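A Dealer Who Still Wants You to Sit Down and Listen

October 25, 2012

The owner of Bensaid Audio does not like to talk standing up. Within a minute of my coming through the door I had been steered to the middle seat of the long sofa in the back demo room, handed a glass of mint tea, and told to hush until the second chorus. Only after the song was over (a live recording, with the crowd coming in from somewhere behind my left ear) did the interview begin, and even then the volume never went all the way down.

"People walk in and they want to talk about watts," the owner said, settling into the chair by the equipment rack. "I tell them we can talk about watts all afternoon if they like, but first tell me what you listened to on the drive over. If you can't remember, we have work to do!"

The shop has been on the same corner for 15 years. It started with car stereos, moved to plasma sets when everybody else did, and for a good while now has made its living on whole-house music, with speakers in the ceiling, a keypad by the kitchen door, and a subwoofer hiding behind the couch. The big seller this fall is the Sonik line of powered bookshelf speakers, which the owner brought in last April after trying a pair at home and, by the family's account, refusing to take them back to the store.

"They're not the fanciest thing I carry. I have a pair of towers up front that would make you weep. But the Soniks sound like somebody cared, and a young couple can buy them without having a fight in my parking lot."

I asked what a customer ought to spend on a first real system, and got a long answer that took in a cousin's wedding band, the price of copper, and a turntable that once fell off a truck. The short version is that speakers come first, and that the wire should be decent but never cost more than dinner out. The shop sells its own wire off the spool, and a customer who comes in asking for the exotic kind is usually sent home with the plain kind and a record.

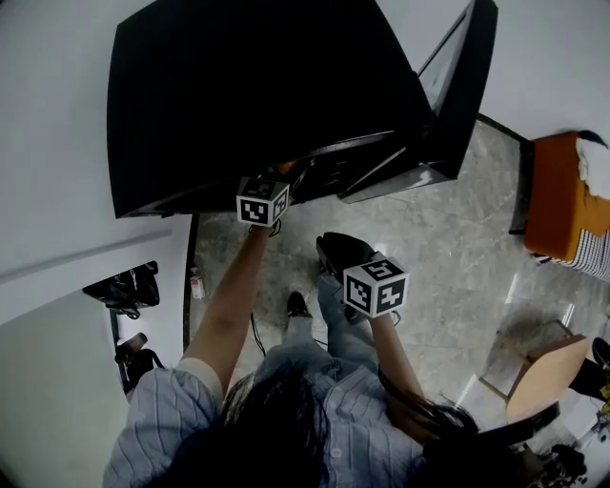
Hands full and both arms out in front of the big black box.

We moved on to installation, which is where the owner gets really animated. The company sends out crews of 3 for the larger homes, and every job ends the same way: the homeowner picks one song, and the crew stays until it plays correctly in every room. On one job, a lakeside house with a very long hallway, that took until after dark.

"The song was fine in the kitchen, fine in the den, and then you walked down that hall and it was like the singer had gone out to get the mail. We moved one speaker ten inches. Ten inches! The lady started crying, and then my installer started crying, and I thought, well, we'd better send the bill tomorrow."

Wireless gear is the subject on which I expected some grumbling, and there was a little. The owner has tried nearly everything that has come through the door and has settled on a small controller called the Sama, mostly for the reason that grandparents can work it. Dropouts are still a worry in older houses with plaster walls, and for those the crews run cable whenever the customer will allow it. "I love wireless for the patio," the owner told me. "For the room where you really sit, let me drill a hole. I'll patch it nicely, I promise."

As for phones and downloads, which some dealers talk about as though the sky were coming down, the mood in the back room was cheerful. Kids who have heard music only through earbuds come in with their parents, get bored, wander into the demo room, and stay there. One of them, a high school student, saved up $225 for a used receiver and still comes by to borrow test discs — and to argue about drummers.

The next project is a listening night, held after closing at the sister store over on Imen Street, where the ceiling is higher and there's room for folding chairs. The plan is 10 albums over the winter, each one played start to finish with the phones in a basket by the register. Nothing will be for sale while the record is on.

"My accountant asked me what the point was," the owner said, getting up to turn the music back to where it had been when I arrived. "I told him to come and bring a chair. Now sit, sit, you haven't heard the slow one yet."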